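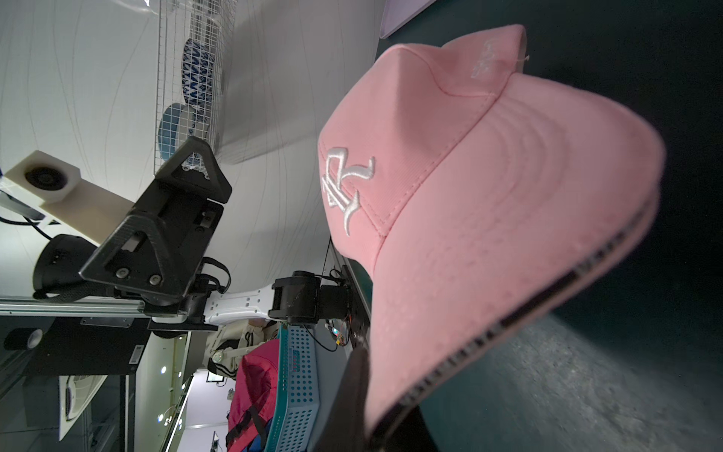
Pink cap, monogram on the front, stitching running around the brim.

How to Clean and Store Baseball Caps Without Wrecking Them

September 20, 2004

There is a lot of bad advice going around about washing caps, and most of it comes from people selling something. I own more caps than I need and have ruined a few of them following that advice. What follows is the routine I ended up with. It is slow and a bit dull, and it costs next to nothing.

What you need

A sink or basin
Plain dish soap or mild laundry detergent
A soft toothbrush you no longer use for teeth
An old white towel
A bowl about the size of your head

You don't need a cap cage. I bought the Bultton one, ran it through the dishwasher twice as directed, and got back a cap with a wave in the brim that is still there. You don't need a special cleaner either. I tried Floneo cap foam next to dish soap on two halves of the same sweatband and could not tell which half was which.

Step 1. Find out what the brim is made of

Flick it with a fingernail. A dull, papery sound usually means cardboard, and a cardboard brim should never be soaked. Plastic gives a sharper click. If you can't tell, treat it as cardboard. Old caps are the ones to worry about, though I have come across new ones that were no better.

Step 2. Test the color

Wet a corner of the white towel and press it on the inside of the crown for a full minute. Check the towel. Any color on it and you stay with cold water and short contact, no matter what the label says. Labels are optimistic. Reds and pinks deserve a second test, and so does any cap with light embroidery over a strong color, where a little loose dye can spoil the lettering for good.

Step 3. Clean the sweatband first

Most of the dirt is there. Put a drop of soap on the toothbrush, wet it, and work along the band in short strokes. Wipe with a damp cloth and repeat until the cloth stays clean. Mine usually takes three goes. People skip to the outside because that's the part that shows, then wonder why the cap still smells.

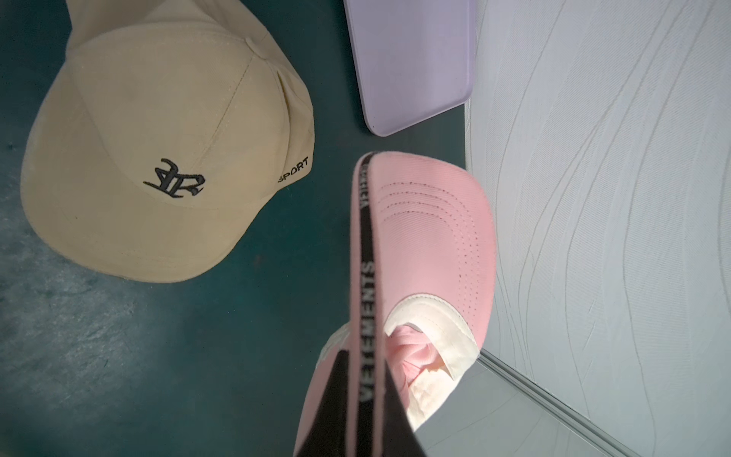 Embroidery needs a lighter hand than the rest of the cap, and this is where I see the most damage. Brush with the direction of the stitches, never across them, and rinse with a wet cloth instead of the tap. A big logo like the black one on the front of my beige cap can take some handling. Small letters, such as the SPORT on the side panel of the same cap, are the ones that fuzz up, so dab those and leave the brush alone. If you find a loose thread, don't pull it. Snip it close with nail scissors or let it be.

Step 5. Rinse and blot

For a plastic brim, dip the crown in cool water and press it with your palm - no wringing. For cardboard, use only a cloth. Then roll the towel up, stuff it into the crown and press from the outside.

Step 6. Dry it over the bowl

Set the cap over the upturned bowl, out of the sun, and leave it overnight. Hair dryers shrink sweatbands. I've heard all the arguments about the cool setting and I don't buy them.

Step 7. Put it away

Undo the buckle or strap a couple of notches so the back isn't under tension, and sit the cap on its own on a flat surface. The usual tip is to nest caps by pushing the back of one into the front of the next. It saves room, and after a winter of it every crown has a dent. If space is tight I would sooner own fewer caps. The Osilton hanging rack gets recommended everywhere, but its clips leave marks on soft fabric, at least they did on mine.

Frayed brims

A worn edge can't be washed back to new. Trim the longest threads, keep the toothbrush off it, and accept the rest. Iron-on edging looks fine for a week or so. Some caps are sold already distressed, so think back to how yours looked in the store before you blame the wash.
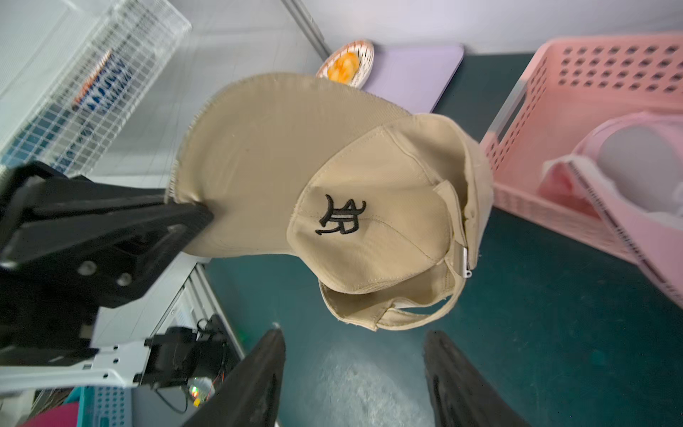
Santino Núñez wrote in to disagree with me about the brim. He says a frayed edge can be held with a thin line of fabric glue, put on with a toothpick and left for five hours, and that his has lasted since May. He also nests his caps and claims no dents, as long as each crown is stuffed with tissue paper first. I have my doubts about the glue going yellow on a light-colored cap. The tissue paper I might try on one I don't care much about.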